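Grodham relabels its cold store

The Grodham produce warehouse handles 3,255 pallets in a normal month, most of them fruit that has to leave within days of arrival. Until December the site tracked them on paper cards. Saranya Thampi, who runs inventory there, spent the winter moving the records to a database called Clollitz.

"The cards were accurate when they were filled in," she says. "The error came later, when a pallet was split and only one half kept its card." An audit before the change found 146 pallets with no matching record. 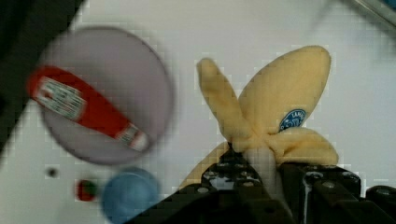
Raju Trerkon

Each pallet now gets a printed label at the dock, and a split pallet gets two new numbers while the old one is closed. Thampi considers that rule the main part of the project. The software took 6 weeks to set up; agreeing on what counted as a split took longer.

Bananas were the hardest case. They pass through ripening rooms, and boxes are often regrouped by color on the way out. "We tried keeping the original number through ripening," Thampi says. "It didn't hold. Now the room issues its own batch number and we store the link."

The cold store has 667 rack positions, all scanned on a rolling schedule. Thampi wants to shorten the cycle for the lower racks - those turn over fastest - but the handheld scanners need new batteries first.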